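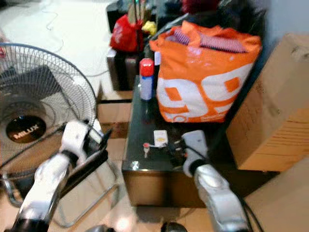

Remote Teaching Group, Undunach Workshop

Notebook, May, low cabinet task, second round of demonstrations

Started 13:40, after the arms were homed and the camera was checked. Target for this task is still 700 demonstrations in total. At the end of this session the counter in Statach shows 596. That number includes the bad ones, which I have not yet removed, so please do not copy it to the Abbasi sheet.

Task text as I typed it in Statach: "Pick up the small things from the front of the cabinet and put them in the bag." I kept the same text as last time, even if I find the word "things" weak. If we change it in the middle, we will have two tasks with one meaning, and this was already a problem with the drawer set.

Setup

Both arms on the Gekel leader handles, position mode, the same scale as before. The cabinet is low for this robot, so both arms must come from above with the wrists bent forward. The operator gets tired in the elbows much sooner than with the table. I made a break after every block and wrote the block number on paper, since last time I lost the order.

The cabinet stays where it was. The fan is on the left side, the big cardboard box on the right, the orange 99 bag stands on the top behind the working area. I left the spray can upright to the left of the bag. It is not part of the task, and the robot should learn to leave it alone. If the can is touched, the episode is marked "contact". If it falls, the episode is deleted.

Small things at the front: the white one with the yellow-orange mark, and the one with the red head and the metal shank. In the notes below I call them "white" and "red head". The short black cable near the right gripper is also not to be picked. I thought a long time if I should include it, but to pick a cable is a different skill and I prefer to make a separate task for it.

Block 1

Right arm picks white, left arm picks red head. Simple, one arm after the other. The white one is flat and the top of the cabinet is very smooth, so when the gripper closes from above, the fingers push it away and it slides. In the first tries I was chasing it over the surface. On the video it looks like the robot is playing with it, and I do not want the policy to learn this.

What helped: bring it to the near edge with one closed finger, slowly, until a small part is over the edge. Then open, turn the wrist, and take it from the front with one finger under and one finger over. This is slower, but the same movement works every time. I marked all episodes before this change as "old style". The first episode with the new style is 371. When somebody trains on this set, please try first only from 371 on, and then with everything, and compare.

Block 2

Same, but left arm picks first. The left gripper has to come down close to the fan. In position mode the leader handle gives no feeling of contact, so I could not know if the forearm was near the cage except by looking at it. I looked at it too much, and so my hand on the handle was drifting. Two episodes have a long stop in the middle where the left arm does nothing. I kept them with the mark "pause". We have to decide if we cut the pause out or not. My opinion is to cut, but with care, the gripper opening changes a little during it.

I asked myself if the fan should be moved to the back. For the moment I say no. In the first round it was in the same place, and the homes where Abbasi wants to test will also have furniture in the way. But the elbow limit in Statach should be set tighter for the left side. I wrote the old values in the settings log before I touched anything, and the new ones under them.

Block 3

Both arms together. I do not recommend this for a new operator. The two hands want to do the same thing at the same moment, and when the right gripper must close, the left one closes too. I did this two times without noticing until the replay. After that I spoke the steps loudly while doing them: "right down, right close, right up, left down". It feels stupid but the error went away.

The glossy top gives highlights from the room lamps. In the head camera the highlight can be near the small white object and in some positions of the arm they look very similar. I can see which one is the object, but I know where I put it. I tried to switch off one row of lamps, then the picture became too dark behind the bag and I switched it on again. To discuss: one block with other light on purpose, so that the set has both.

Placing in the bag

This is the part with the most deleted episodes. The mouth of the bag is partly filled, the striped pink and purple piece is folded over the rim. If the gripper comes too low, it catches the fold and pulls the bag toward the front. If it comes too high, the object falls from a height and may jump out at the side. The good way is to come from above, go down until the fingertips are under the rim, open, count one, and go straight up. Not up and back in one movement. With "up and back" the open finger takes the bag with it.

Between the episodes I put the bag back to its place by eye. I am not happy with this. I do not want tape marks on the cabinet, the camera would see them and the policy could learn the tape. For the next session I will try to compare with a saved first image, half transparent on the monitor. Statach has this function under the replay menu, but it was slow when I tried it with the recording open.

Problem with the recording

Episode 386 is broken. The right arm joint data is there, the left arm data stops before the placing, and the video continues until the end. I found it only when the replay showed the left arm standing in the air. Episodes before and after are good. The log has no error, only a gap in the time stamps. I restarted the left Gekel handle, pushed its connector in again and continued. It did not happen again in this session, but I can not say that it is repaired.

I did not delete 386. It is moved to the folder "check" together with the log. If you clean the disk, please leave this folder.

Handles

The right handle trigger has a dead zone at the beginning. You press a little and nothing happens, then the gripper closes fast. For large objects you do not notice it. For the flat one it is bad, you want to close the last part slowly. I changed the trigger curve to the soft one at the start of block 3. Before that it was the standard curve. This is also written in the episode notes, so it can be filtered.

Also the cable of the right arm hangs down at the front. I watched that it does not come under the base when I move the robot closer. It has enough length for this task. For anything farther to the right I would first check it by hand with the power off.

What I would tell to a new operator

Start with replay of three good episodes and move your hands together with it, without connection. After this connect only one arm. Do not correct a bad grasp more than one time in the same episode. If it fails again, stop, mark it, and start from home. A clean failure is more useful for us than a long one with many corrections. And look at the fingertips, not at the object. When I look at the object, I arrive always a little too far.

Open points

- Remove bad episodes from the 596 and write the real number in the Abbasi sheet
- Decide about the "pause" episodes
- Light: second block with one row of lamps off, yes or no
- Left elbow limit, test with the new values before any recording
- Gap in 386, look if the older sets have the same gap
- Ask Gekel if the dead zone of the trigger can be adjusted in the handle itself

Stopped at 17:25. Arms parked, handles on the charger shelf, data copied to the second disk but the copy is not yet verified. I will run the check first thing next session, before homing.

Recent entries
Drawer set: two task texts for one task, how we merged them
Gekel handles, first calibration notes
Statach update, what changed in the replay menu
Low cabinet task, first round
Cable picking, ideas before we start
Camera check before recording, short list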